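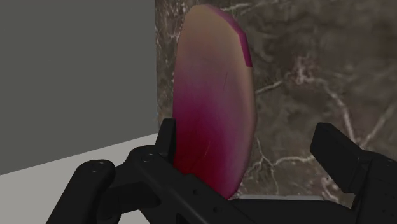 The planner failed on attempt 1247, the same way it had failed on the one before. Miroslava Havlíček stopped the simulator and read the log again. Grasp pose found. Approach path found. Lift path rejected, collision, link unknown.

It was nearly four in the afternoon and already dark outside. December in Eltov was like that. The others had gone down to the canteen, and she could hear the lift doors opening and closing on an empty landing.

She had 36 objects to get through before the handover to Rosser, and this one had taken her two days. In the object list it was called onion_half_b. It wasn't a half and she wasn't sure it was an onion. Somebody at Claltell had made the mesh years ago and left the company, and the notes field said "fine for now".

She turned the collision shapes on. The gripper was covered in neat green boxes, as it should be. The onion had a box too, but the box was standing a hand's width to the right of it, with nothing inside.

"Oh, you idiot," she said. She meant herself. She had looked at the picture of the thing for two days and never once at what the planner was looking at.

The offset was in the file, on line five, a plain number with a minus sign missing. She put the minus sign in. Then she took it out again and went to look at who had written the line.

The name was her own. The date was from her first month, when she still asked permission to use the kettle. The comment beside it said "checked with Orkex, M.H."

She remembered Orkex. It was a viewer they had all used then, and it drew everything mirrored along one axis. You got used to it. She had got used to it so well that she'd gone through the kitchen set and corrected the numbers to match.

She searched for the comment. It came up in four other files, all passed, all shipped.

The lift doors opened and this time there were people in it, talking about soup. She put the minus sign back, saved the file and started the run. While it loaded she opened a message to Rosser and typed the first line - "I've found something of mine" - and then she went on to the second.

4 comments | 5 shares

Search stories

Contact | Copyright the author | Back to top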